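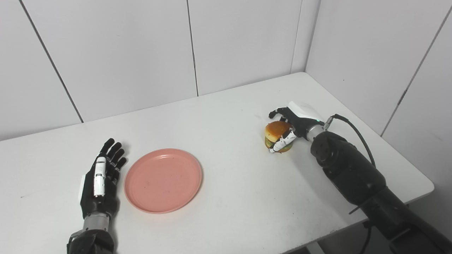

Play food and a pink plate: wash before toddlers use them?

Serena Lo Presti
Posted in Toys & Playroom, February

Hi all! I'm putting together a pretend lunch corner for my two-year-old and I've got a little toy hamburger and a round pink plate to start it off. Both secondhand, from a big box of bits I got at the Flunutstead swap. My kid puts EVERYTHING in her mouth, so I want to clean them properly, but I have no idea what I'm allowed to do with play food. Dishwasher? Just soap? The plate has a few tiny dark specks on it and I can't decide if that's the pattern or old grime. Also the only play surface I have is a white tabletop and I'm a bit worried about the pink coming off on it if I use anything strong. Thanks!

Giorgia Mazza
2,673 posts

Ooh, I love a pretend lunch corner. We had one going for years (mine served me so many burgers I lost the will to eat real ones).

First thing, see what the burger is made of. If it's hard plastic in one solid piece, warm water and dish soap, an old toothbrush in the grooves, rinse well, done. If it's foam or fabric, don't soak it, and personally I wouldn't give foam to a kid who bites. Mine lost a corner off a foam tomato and I spent a whole evening looking for it. Squeeze the burger under water too. If bubbles come out there's a hole somewhere, and water that gets in there goes moldy. And while you've got it in your hand, check the size! Anything small enough to fit inside a toilet paper tube is a no for that age, and that goes for any bits that pull off as well.

For the specks, put a little baking soda paste on one of them and rub with your finger. Grime will shift, a pattern won't. Try the underside of the plate first if you're nervous about the color. I'd skip the dishwasher unless it's marked on the bottom, I warped a nice Tarier tea set that way and I'm still mad about it.

About the table, press a damp white cloth on the plate for 30 seconds. If the cloth stays white your table is fine.

nyanda_fan
17 posts

just boil it, works for everything

Giorgia Mazza

Please don't boil it before you know what it's made of!! Some plastics go soft way before that.

Serena Lo Presti

Thank you Giorgia! Going to do the cloth thing tonight after bedtime, and I'll dig out a toilet paper tube for the burger.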